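Small Things, Flat Surfaces: Tips for Finding and Keeping Jewelry and Glasses

Every house has a spot where rings, earrings and sunglasses go to be forgotten. Ours used to be the kitchen counter, a busy speckled pattern apparently designed to hide anything smaller than a toaster. I lost an earring on it for 9 days. It was next to the kettle.

Start by choosing one landing place and making it pale, plain and matte. Gold shows up well against a light gray or off-white top. Glossy surfaces throw the light back at you, and anything with a wood grain will swallow a thin chain whole. If your only free table is dark, lay down a sheet of plain paper or an old pillowcase.

Clear the whole top before you sort. I know, you were only going to push the mail to one side. The mail is where the earring back is.

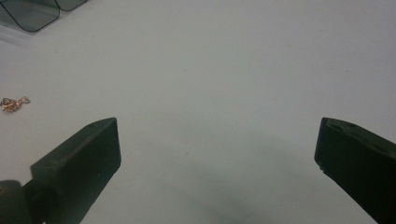 Keep metal and lenses well apart while you work. A clasp or an earring post can scratch a tinted lens in one careless sweep of the hand, and you will notice it every sunny day for the life of the glasses. Set glasses down with the lenses facing up, and wipe them with the cloth that came with them. Your shirt hem is not a cloth – it has been places.

For plain gold pieces, a bowl of lukewarm water with 2 drops of dish soap does most jobs. Use a soft baby toothbrush for the crevices, rinse in a second bowl and pat dry. Never rinse over an open drain. Pearls, opals and anything glued should stay out of the bowl altogether and get a damp cloth instead.

Tangled chain? Lay it flat, open the clasp, put a dab of baby oil on the knot and tease it loose with two pins. Pulling feels like progress and makes a smaller knot.

For storage, I tried a Gullano tray with a lid and a great many compartments, which I filled once, beautifully, in August. These days there's a shallow dish for what I wear daily and a lined drawer for the rest. Glasses go in a hard case. The case goes by the front door, where I can walk past it on my way out.

If something still goes missing, turn off the ceiling light and shine a flashlight low across the table or floor. Small metal things glint or cast a long shadow. So do crumbs, so allow yourself a little extra time.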